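The new table, three weeks in

The old kitchen table went to the curb in November. It had one leg that never sat right and a burn from a skillet, and I was tired of both. I looked at tables for most of the month and ended up with a Boneck, the plain one with the pale top. I had measured for the longer version too, but it would have blocked the drawer where we keep the foil and the dish towels.

Delivery was on a Saturday, in two boxes. The legs went on in over 30 minutes, mostly spent looking for the right size hex key. I put the felt pads from Flusen under the feet the same afternoon. 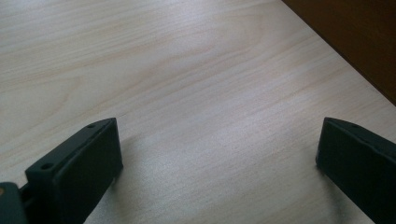

I didn't think much about the color when I ordered. Our old one was nearly black and showed every crumb and all the flour. The pale top hides flour well, but coffee rings are another story. A damp cloth gets them off if I do it the same morning. If I leave them until evening I need a drop of dish soap, and then I wipe again with plain water so it doesn't streak.

The grain took me a few days to notice. It's faint, and it wanders into soft waves in places, and I like it more than I expected to.

I've stopped using the old place mats — they slid. I bought cork ones and so far they stay put. I still need a lamp for the far end. Golob has one for 600 that I'm not going to buy, so I'll check the secondhand store next week.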